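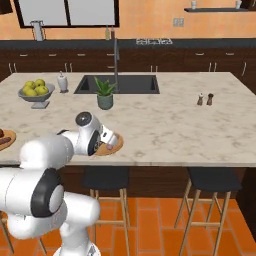 How I Set Up a Brand Takeover on a Livestream (Without Annoying the Regulars)

I run partnerships for a small streaming app called Plelten, and the question I get most from brands is "so how does a takeover work?" I've done enough of them now that I have a routine, so let me walk you through it!

Step 1: Pick one host, and let the host pick you back

Brands always want the biggest name. I usually talk them out of it. For the Brikow snack takeover we went with Cecilia Owusu, who had 600 regular viewers and a cooking show they never missed. She'd already been eating the stuff on air (for free, poor thing), so the pitch took one phone call.

Step 2: Write a one-page brief

One page, I mean it. Put in the dates, the product name and how to say it out loud, two things the host must mention, and anything the host can't say. Leave the jokes to the host. I once sent Rónán Breathnach a full script and he read it like a hostage.

Step 3: Set up the branded bits

You'll want a banner, a virtual gift and a pinned comment. Upload them the day before and check them on an old phone, where banners love to cover the chat box. Keep the gift cheap. Ours cost 300 coins and people threw it at everything.

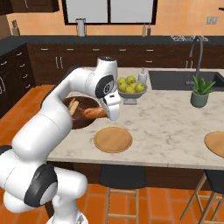 Bread in the bowl on the kitchen island.

Step 4: Plan the hour

Mine goes like this: ten minutes of normal show, then the brand hello, then a game with prizes, then back to normal. Do a second, shorter mention near the end for latecomers. Please don't open with the ad! Regulars come for the host and they will leave.

Step 5: Put someone in the chat

Somebody from the brand should be in there answering questions under a clearly labeled account. Zoila Benavides did this for us and ended up with fans of her own.

Step 6: Send the numbers

I report peak viewers, comments and gifts sent, plus a few screenshots of nice comments. Brikow got 1628 comments and over 1000 gifts in one evening. Send it within two days, while the client still remembers having fun, and ask about the next date in the same email.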